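31 juillet 2019 -- cahier, tâche « livret »

Question du jour : une machine peut-elle feuilleter puis ranger un livret sans l'abîmer ? Chez Brillow on a 60 essais prévus, 16 notés.
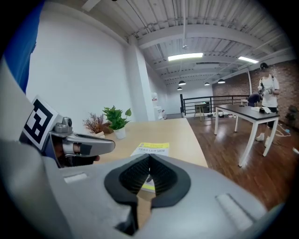
Le papier reste le point dur pour Nirken. Une assiette, ça se saisit; une page, il faut la décoller de la suivante. Avec un livret jaune posé à plat sur la table, les patins noirs n'ont presque pas d'épaisseur à prendre. Essayer par le coin.

1. Tourner la page à deux pinces, une de chaque côté du bas du livret.
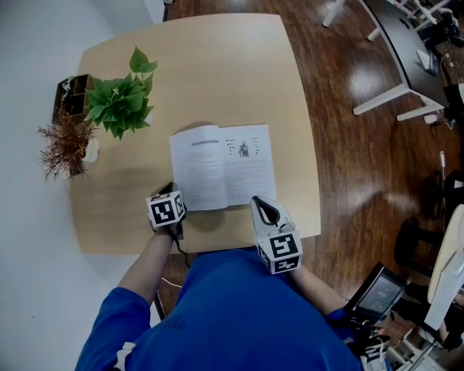
2. Refermer, puis ranger. Jusqu'à 22 secondes par essai -- trop long pour une corvée de maison. 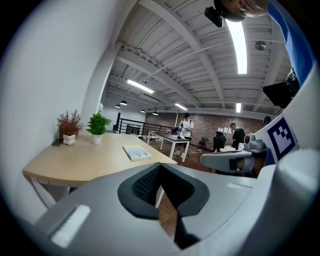 À mon avis le rangement passera avant le feuilletage. Eren sait déjà poser un objet rigide, pas encore une feuille souple. Reprendre les réglages d'effort, revoir en décembre.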